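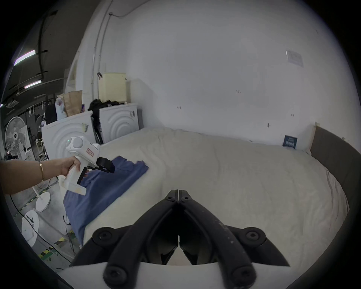

Fig. 1. Hand and handheld tool.

Unit 6: The Unreliable Narrator
Instructor: Adesuwa Dauda

Reading: "The Ferry at Larngate," pp. 200 to 259.

Owen tells the story years after leaving Steston. He gives two accounts of the August crossing. Mark where they differ, beginning on p. 206.

Terms: frame story, delayed disclosure, free indirect style.

Response: one page on Owen's silence about his brother. Quote the text at least twice.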